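Sanna library to lend table linens and party supplies

6/4/26

The public library in Sanna will start lending tablecloths, serving dishes and folding table covers to cardholders this summer, adding to the tools and cake pans it already keeps behind the front desk.

The collection was put together over the winter with a grant of $1000 from the town and donated items from homes in Sanna and Beminitz. It includes cloths for long and round tables, cloth napkins, pitchers, cake stands and several sets of plain white plates. Everything can be reserved by phone or at the desk.

Borrowers will be able to keep items for five days, which is long enough to cover a weekend event with time to wash things afterward. There is no charge for lending. Late returns will cost $4 a day, the same as for the library's power tools. A person may take out one set of plates and up to four cloths at a time.

Cloths have to come back washed and dry, but they don't need to be ironed. The library asks that people use cold water and skip the bleach. Candle wax should be left alone, as scraping it tends to pull threads. A note pinned to the bag is enough, and the desk staff will send the cloth out to be cleaned. Small stains won't be charged to the borrower.

Most of the cloths are in solid colors, with greens and creams making up the larger part of the shelf. Patterned cloths were accepted too, though there are fewer of them and they don't come in matching sets. The plates are sold by a restaurant supplier in Zistumden, and the library chose them on the grounds that broken ones would be easy to replace.

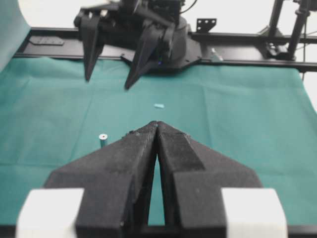 Renzo Guerra said he was glad to hear of it, having bought eight cloths for his daughter's graduation party and used them once. He would have liked a longer loan, he added, as five days is tight for anyone who has to drive in from Irnis, and he hoped the library would let people from the outlying towns keep things for a full week.

The library said the loan period could be changed after the first season. It wants to see how often the round cloths go out, as there are fewer of those and they are expected to be in demand for weddings and anniversary dinners. Reservations can be made up to a month ahead, and one renewal is allowed if no one else is waiting.

Groups such as clubs and churches can borrow under one member's card, and that person is responsible for the return. For events with more than 200 guests, the library suggests calling first to find out what is on the shelf. It doesn't lend glassware, table knives or anything electric from this collection.

People who want to give linens can drop them off at the side entrance during open hours. Cloths should be clean and free of holes. Worn pieces that can't be lent will be cut up for the children's craft room. The library is still looking for round cloths in larger sizes and for a few more pitchers with lids.

A printed list of the items is kept at the front desk, along with the sizes of each cloth. Anyone unsure about which size to reserve should measure the table before calling.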